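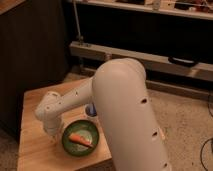
The claim I set out to test comes from a Rudd catalog, which says strongly colored tableware makes food "easier to find and more pleasant to eat" for older adults with weak eyesight. I picked it because my grandmother's building in Sovoncombe had just bought a full set, and I doubted it was worth the money. The combination I used most was a carrot in a round green bowl on a light wooden table. Orange on green stands out, I'll admit. But so does a carrot on nearly anything, and that was my first problem with the catalog.

## What I did

I asked 13 residents to look at a bowl from their chair and tell me what was in it. Each person did it twice, once with the green bowl and once with a plain white one from the Nitico range. The sessions ran on Thursday afternoons with the curtains open. My supervisor, Declan Haworth, wanted lamp light as well, and I should have listened to him, because most people there eat supper after dark.

I noted how long each answer took and whether it was right. I also asked which bowl they would rather have at home. 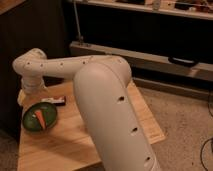
The timing data are weak. I used the stopwatch on my phone and started it by hand, so my own reaction is mixed into every reading. Everyone named the carrot correctly in both bowls. The gap in time between green and white was smaller than the gap between one person's first and second tries, and I don't think any statistical test would rescue that.

Preference was clearer, though not in the way Rudd would like. Only 2 residents chose the green bowl. One said it looked like something for a salad. Several said they couldn't care less as long as it wasn't heavy — weight isn't mentioned in the catalog at all.
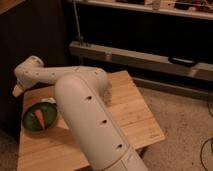 ## Problems with the test

A carrot is too easy. I would redo this with peas, or with rice in the white bowl, where a color effect has some chance of showing up. The table matters too. Pale wood sits behind both bowls, and the dining room in Brondville, where I had hoped to repeat the sessions, has dark tablecloths.

I also told people the project was about bowls before they sat down. That probably shaped what they said about them.

The 2,000 word limit kept the interview notes out of this report. They are in the folder I handed in with it, along with the timing sheet, including the readings I think are wrong.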